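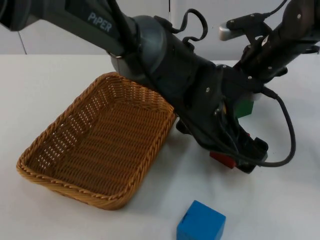
About Sallport

Sallport looks after small robot arms. We set them up, we mend them when they stop behaving, and we visit every so often to stop the second thing happening too often. We don't build arms and we don't sell them, and we take no commission from anyone who does. If you came here hoping to read that a robot will change your business by May, there are plenty of other websites.

What we think of the claims

Most of our work starts with a brochure. The brochure says the arm can be running within an hour of opening the box. Perhaps it can, if running means waving about. Getting it to pick up a small block and put it in a basket, and to do so again after the cleaner has nudged the table, takes a good deal longer. We quote for the longer job. People sometimes go elsewhere because of this and we see a fair few of them again later.

We are just as doubtful about our own trade. Plenty of service contracts are a sticker and a wipe with a cloth. Ask anyone who offers you one, us included, to write down what gets checked on a visit. If the list would fit on the sticker, keep your money.

How we set up a table

Our standard cell is a plain white table with two arms, some blocks in strong colours and a basket to put them in. It looks like a nursery and visitors say so. We have tried cleverer test pieces and gone back to blocks every time. When a gripper comes down beside a block instead of over it, you can see that from across the room, with no graph needed.

The order of work is dull and we keep to it. Table first: level, bolted, and left overnight. Then the bases. Then the cables, which get more of our time than anything else. A cable on a moving arm has to have slack for the furthest reach and must not snag on the way back. We run each arm slowly through its whole range with a hand on the stop button and watch the loops, never the gripper. If a loop touches the other arm at any point, we route it again.

Only then do we fit the gripper and check the height of the fingers over the table. We do this by eye, with a feeler gauge, and finally with the software, in that order. The software is usually right. It was wrong by a finger's width on a job for Carkitz, after a wrist had been put back on one hole round from where it should have been, and the screen went on showing a perfect line the whole time.

Looking after it

Every arm in our care has a paper card. It says which screws were taken out, which were put back, and who held the screwdriver. We start each visit with the screws on the gripper plates, then the joints, listening as much as looking. A joint that has begun to tick gets written down even if we can do nothing about it that day.

We run 600 picks after any repair before we hand a cell back, and 3000 after a change of joint. These are our own numbers. We can't prove they are the right ones. They came out of a long job for Brulletti, where a fault would not show itself until pick 1192 and then showed itself every few minutes. We had already declared that arm mended, in writing. The letter is pinned up over the bench.

What we won't do

We won't promise that an arm will never fail, and we won't give you a percentage. We won't connect to your machines from our office and call it a visit. We won't fit a new part when the old one only needs cleaning, and we'll hand the old part back to you when we do fit one, so you can take it to somebody else for a second opinion.

We also turn down jobs where a person with a tray would do the work better. This comes up more than you might think. Matei, the two-bench packing shop downstairs from us, asked for a cell and got a longer table and a lamp. They seem pleased, though they still ask about the robot.

Visiting

The workshop is open to customers most mornings from 9. Come and watch a cell being set up before you decide anything. It is slow, and a lot of it is somebody staring at a cable. Bring the brochure if you have one and we'll go through it with a pencil.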